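Closing a Diagonal Incision on a Synthetic Suturing Pad: Thread Length and Wound Edge Gap
Project report, Group 2
Matúš Machala, Štefánia Ďurica, Sanaa Ramadan
Supervisor: Jozefína Halás

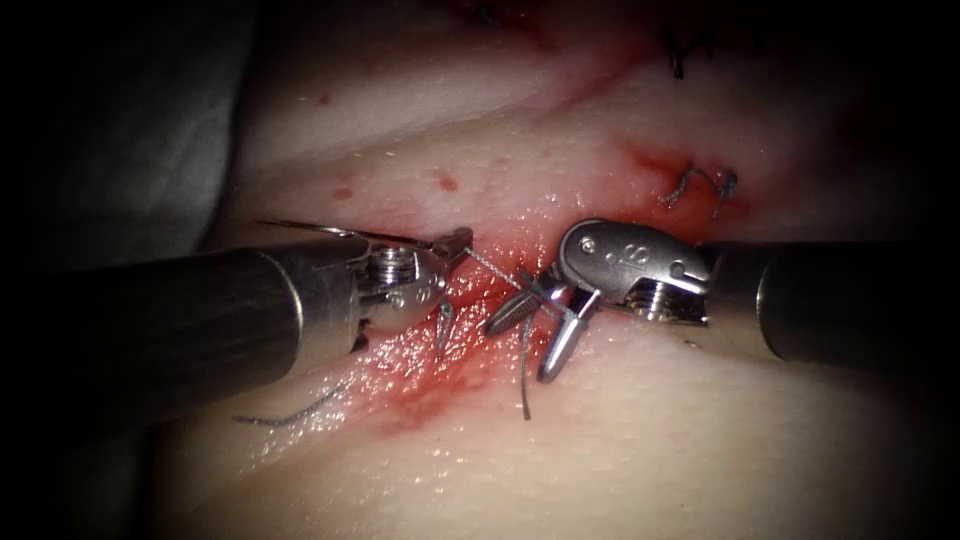

Figure 1. Suturing over the diagonal incision, with the needle held in the left jaws and the thread looped around the right jaws.

1. Purpose

The project examined how the length of thread left for tying affects closure of a straight incision in a synthetic pad. Earlier course reports used incisions parallel to the pad edge. We cut ours on the diagonal so that the needle path would not line up with either instrument shaft.

2. Materials

Pads were Nurkance single-layer blanks in a pale color. Each incision was made with a scalpel and a steel guide, then stained with red fluid so that the wound edges could be told apart from the pad surface. A curved needle with dark gray thread was used for all closures. Gap width was read from still images in Plimeo, using the ruler photographed beside each pad before closure.

3. Procedure

Stitches were placed one at a time and tied before the next needle pass. For each knot the thread was looped around the open jaws, the tail was picked up, and both ends were pulled level with the pad. Trials were split into a short-tail set and a long-tail set. Machala and Ramadan alternated as operator. Ďurica took the readings without knowing which set a pad came from.

A total of 1153 gap readings were taken. Of these, 456 came from the short-tail set and 438 from the long-tail set. The remainder were rejected: fluid had spread past the wound edge and the boundary could not be placed.

4. Results

Short tails gave a narrower gap at the middle of the incision. Long tails tended to drag across the stained surface and catch under the next loop, which made the first throw slack. Near the ends of the incision the two sets did not differ in any way we could measure.

Pads stained more heavily were harder to read. Blotting before each reading helped, but it moved the thread on several pads and those were redone.

5. Limits

The pad has one layer and does not tear the way tissue does. Needle angle was not recorded. Operator order was alternated but not randomized, and Halás noted in May that practice effects may account for part of the difference at the middle stitches.

6. Further work

Repeat with a two-layer pad and a thinner stain. Record needle angle at entry and exit for every pass.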